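2/28/18 – Flasby open day, notes

Doors at 9, first visitors in before the projector had warmed up. Gilberto ran the talk, I ran the sim station, Darnell floated between the two. Groups were kept to 8 and that was the right size for one monitor. The 4 o'clock group was the Plirner people, who stayed past the end.

Setup: kitchen sim on the big machine, toaster oven task, plate on the counter to the left. Arm driven from the recorded policy for the first half, then by hand on the gamepad for anyone who wanted a turn. Time step left at 2 ms all day. I tried raising it over lunch to get a smoother picture and the grip started to jitter, so I put it back. Don't touch this before a demo.

Most people wanted to see the oven part again. The rack is thin bars and the object is small, so contact there is the fussy bit. Pausing the run with the gripper over the rack gave me time to talk about approach angle, and how little room there is once the wrist is inside the opening. I'd do the pause again.
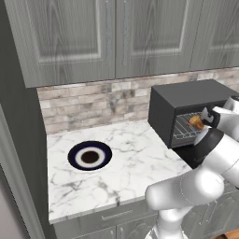
Keabetswe asked why we bother with the whole kitchen when the task only needs an oven and a counter, and said the Lozano group gets by with a gray box and a table. Gilberto's answer was that the cabinets limit where the elbow can go, and a policy trained without them swings wide. She wasn't fully convinced. Fair point on load time, though. Ours is slow to come up and I had to fill the gap talking.

Gamepad turns: stick sensitivity too high for beginners. Turned it down after the second group, went better. One kid drove the arm into the backsplash and wanted to know what it would cost for real. I said we'd be buying a gripper.

Handouts: printed 900, far too many. Box is under the bench by the door, good until August if the Drikcombe logo doesn't change.

To do
– load the kitchen before people walk in
– save the low sensitivity setting as its own profile
– send Keabetswe the run with cabinets and the run without
– Cyril wants the HDMI cable back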